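Pellthorpe packing room: monthly hygiene and surfaces check
September 22, 2022. Inspector: Hậu Lò

1. Walls and floor junctions
Pass. Panels smooth and pale, no marks seen on the largest.

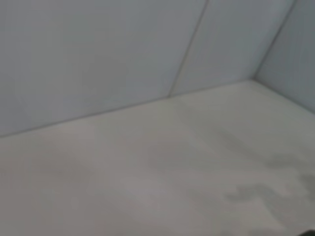
2. Drains
Fail. Grate at bay 7 loose. Refit before next washdown.

3. Hand basins
Pass. Soap low at one basin.

4. Worktops
Pass. White top wiped with Fladura, left for 12 minutes.

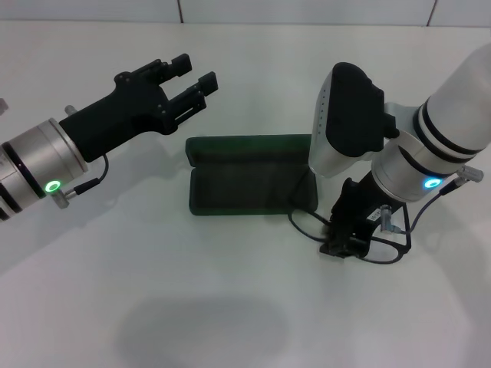

Dilution log signed for all shifts except one. Miver to supply new test strips by January.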